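Rendeck Marble-Look Table Top, White with Brown-Gray Veins

Item no. 1770
Price: $244
In stock - ships on Monday if you order before the weekend

The Rendeck is a rectangular table top for people who work with many small things on one surface. The background is white and the veins are brown-gray, so it looks calm in a small room and does not make the light too yellow. We sell it as the top only. Legs and frames are on the Zesum page.

Size and weight
Length: 1770 mm
Width: 840 mm
Thickness: 20 mm
Weight without packing: please ask us, it depends on the core you choose

Edges
The edges are straight as standard. A rounded front edge is possible, but then the delivery takes longer and the top cannot be returned.

Cleaning
Use a soft cloth and warm water with a little dish soap. Please do not use scouring powder. Coffee and ink should be wiped the same day. For older marks we recommend Duggan cleaning paste, which we keep in the shop.

What fits on it
Customers use the Rendeck for repairs, for sound equipment and for sorting of parts. A clear compartment organizer, a small tripod, a microphone stand, two microphones and even a metal faucet can lie on the same top.

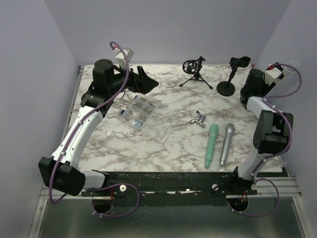 Delivery and returns
The top comes in a flat wooden crate from our Grirnine warehouse. Two persons are needed to carry it. Please open the crate while the driver is still there and check the corners. Returns are accepted for 20 days, in the original crate only.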